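Going paperless, badly

December 3, 2019

In March I decided to stop keeping paper. My friend Canan had scanned her entire flat into a laptop and had the look of someone back from a spa, and I wanted that look. So I bought a second-hand Henus scanner and got out the boxes.

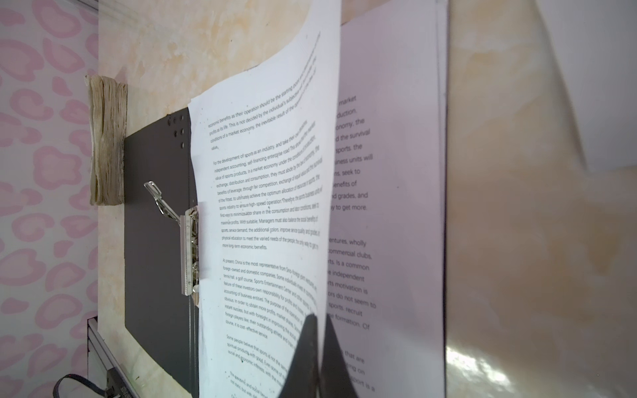 What was in the boxes

Gas bills, mostly, from a house I left 12 years ago. A warranty for a kettle. A long letter from my old landlord, Mr Gasser, on the subject of bicycles in hallways, which I read twice and still disagree with. Every theatre programme I have ever overpaid for, and the instructions for a tent I'm fairly sure I never owned.

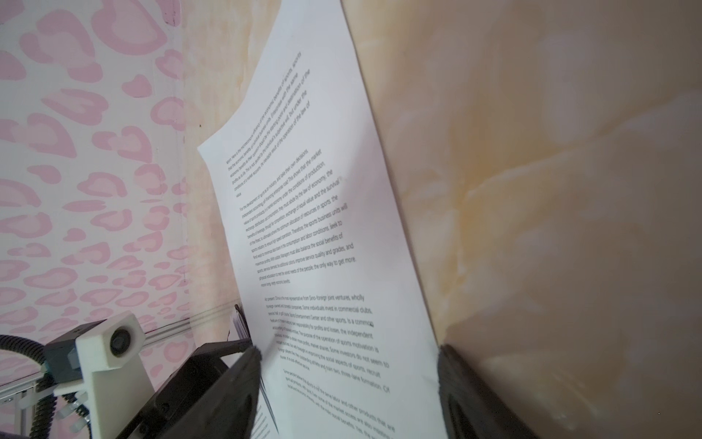 The scanning

It went well for one evening. I did 200 pages and was unbearable about it at work. Then I found the scanner had named them all "Document", with a number after, so finding my tax return now means opening "Document 459" and hoping. I have moved the mess somewhere I can't kick it.

Inês says I should have sorted everything first. Inês labels her spices.

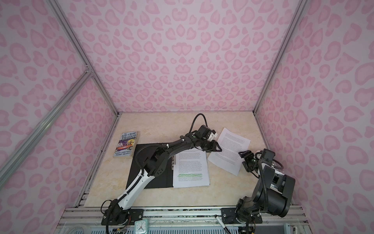
Two arms, pink walls

The other trouble is that I can't read anything serious on a screen. My eyes slide off it and I end up pricing boots.
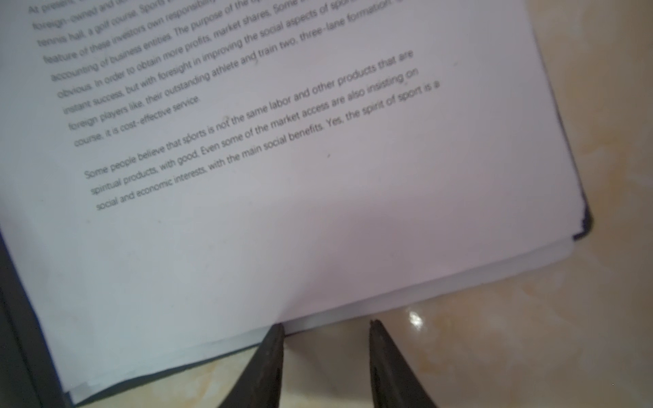
I printed a report last week, all of it, both sides, feeling like a criminal. But I read the thing to the end, with a pencil, on the sofa. A page in a dark cover, like the one with the tennis hall and the golf course in it, at least stays where you put it and never asks to update itself. So the scanner is going to Canan's brother-in-law, and I've bought another box. It's a big one.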